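Iltow Petition Signing Kit

Item code IL-100
In stock. Ships flat in one carton.

The Iltow kit is for groups that collect signatures on paper, outdoors or at the door, and have to hand in sheets a clerk will accept. It covers one sheet stack, one table and up to four people gathering at the same time. Tenant groups, farm associations and land use campaigns buy most of them. It works just as well for a school board recall or a request for a stop sign.

What comes in the carton

4 hardback clipboards, legal size, with rain flap
100 blank signature sheets, 20 lines each, numbered at the foot
1 table banner sleeve, clear, takes a printed sheet up to 48 inches wide
12 black ballpoint pens on cords
1 expanding file with 21 pockets
1 tally pad
4 badge holders with neck straps

At 20 lines a sheet, the paper in the kit holds 2000 signatures. Refill packs of 100 sheets are sold separately under the Zemlow name and fit the same clipboards.

The sheets

The sheets are printed on one side only, on white legal paper. The top third is left blank for the full text of your petition, so that every signer has it in front of them when they sign. Many places require this, and a sheet without the text can be thrown out even when all the names on it are good. Below that are columns for printed name, signature, street address, town and date. The bottom strip is for the person who gathered the names, with room for a notary stamp.
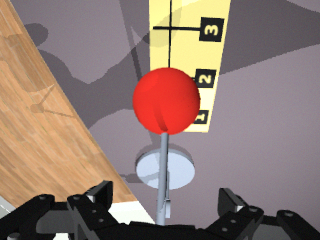 Check the rules where you are before you print anything in the blank space. Some offices want a set type size, and some give out their own form and will take no other. If yours has its own form, order the kit without sheets (IL-100N) and use the clipboards with the official one. They hold letter size as well, with the lower clip folded back.

Clipboards

The board is 9 by 15 inches and stiff enough to write on while standing. The rain flap is clear vinyl, hinged at the top, and lifts from the right. Left-handed signers have asked for one that lifts the other way. We now make it as the Waller board, sold in pairs, at the same price per board. The spring clip takes up to 25 sheets. More than that and the stack slides when the board is tilted.

Filing

The 21 pockets are meant for sorting by town or precinct. Tabs are blank and come with two sheets of labels. The file closes with an elastic band and has a carrying handle. It doesn't lock. If you keep completed sheets overnight, put the whole file in a locked drawer or cabinet, as the sheets carry home addresses.

Care

Wipe the flaps with a damp cloth. Don't leave the boards in a closed car in summer, as the vinyl curls and won't lie flat again. Replacement flaps are available.

Ordering

Campaigns ordering five kits or more get the Venkataraman shelf box at no charge. It stores five kits upright. Orders placed before 2 p.m. leave the same working day. February is our busiest month, so allow an extra week then. Unused kits can be returned within 30 days if the sheet packs are still sealed. Printed or opened sheets can't be returned.

Related items

Zemlow sheet refill, pack of 100
Waller left-hand boards, pair
Replacement rain flaps, set of four
Folding table, 4 foot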